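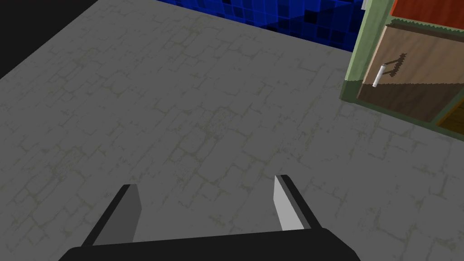
About Steken

We teach robots to do dull jobs in rooms. Drawers, cabinet doors, handles. Mostly in simulation first, then on the real arms once the bosses at Nordin let us near them.

Started as a night class at the Wilter technical school. Still in the same building, upstairs now, room 118. More desks. Same heater.

The open day

Every May we open the doors. Last time 42 people signed up and more than that came, so bring your own mug. Doors at 10 am, demos till we run out of coffee.

What you get: the simulator up on the big screen, somebody driving. Rooms are all made up, floors and wall tiles and furniture get swapped between runs so the software doesnt get too comfy with one look. You pick a room, we load it. Then it's drawers. Kids always ask for drawers. Grown ups too.

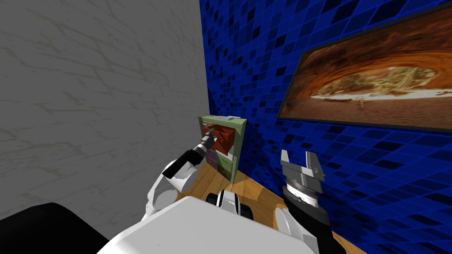
Anyone over eight can have a go at the controls. It's harder then it looks, getting a gripper lined up on a small handle takes most people a few tries. No prizes. There is a scoreboard, built on our Telon logging tool, and 33 is the score to beat. Set by a retired bus driver. We've all tried.

Questions go on all day, just grab whoever's standing still. We'll show you failed runs as well if you ask, we keep them all. 2918 so far in the drawer folder alone.

What we do the rest of the year

Simulated rooms for small labs and schools. Training courses, two evenings a week in fall and winter. Fixing other people's scenes when a door opens the wrong way (happens a lot). School groups welcome in the mornings, roughly an hour per visit, free if you're local.

Finding us

Side entrance, past the bike racks, up the stairs. Elevator's round the back, ring the bell and we'll come down. Parking is bad. Next open day gets posted on this page when we have the room booked.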